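**To:** Ohemaa Dogbe
**From:** Horațiu Stoica, Kitchen Operations, Skiltham
**Re:** Table-clearing arm, progress for September

You asked for a short report ahead of the next payment to Voicu. My view hasn't changed much since the summer. The project is moving, but the savings in the original proposal are still on paper, and some of the work it was supposed to remove has moved to other people.

## Where we are

Voicu has finished the simulated kitchen and has been running the arm in it. Nothing has been installed in our staff kitchens yet. The site visit at Clistska did go ahead, and Oana Radu spent most of Tuesday there with their engineer going over counter heights and where the power would come from.

Voicu's count for the month is 2,000 simulated clearing runs. Of the last 473, which used the newer grip settings, they have sent us detailed logs for only 26. I've asked for the rest twice. Until we have them I would not quote a success rate to anyone, including the one in their slides.

## What the staff say

Lai-ching Peng talked to the morning and evening crews. Her notes are attached separately, but these points came up more than once:

- Clearing plates is the easy part of the shift. It is also when people get to talk to the diners and find out what they didn't eat.
- The heavy work is the dish room, trash and floors, and the arm touches none of that.
- Someone will have to stand by the arm when it stops. The plan doesn't say who, or what they get paid for it.
- Two people asked directly if hours would be cut. We told them no decision has been made. That is true, but it won't hold them for long.

Eusebio Montoya has been asked to learn the restart procedure. He's willing, and he's good at it, but his regular duties haven't been reduced. That's four hours a week we are not counting as a project cost. I have started counting it.

## What the simulation covers

My main concern is how close the test kitchen is to ours. It's a home kitchen with an island, and the items on it are few and well spread out. Our counters at the end of lunch hold stacked trays, wet napkins and half-full cups. Voicu says the arm "generalizes." I'd like to see that shown with our trays before we pay for it.

The view below is from the current build, with the gripper over the island and a stained plate and two shakers off to its right.
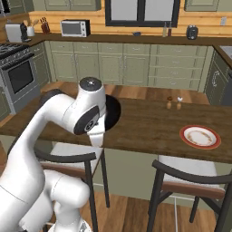

## Requests and next steps

1. Hold the next payment until the remaining logs arrive. The contract allows this.
2. Have Voicu add a crowded counter to the simulation, using tray and cup sizes Oana will supply.
3. Put Eusebio's training hours in the budget and adjust his shifts to match.
4. Give both crews a written answer about hours before any equipment goes into Clistska.
5. Ask Drurnonau for a price on a plain conveyor to the dish room. The crews suggested it, and 100 percent of the people Lai-ching spoke to preferred it to the arm.

I can go through the logs we do have with you any afternoon after 2:30.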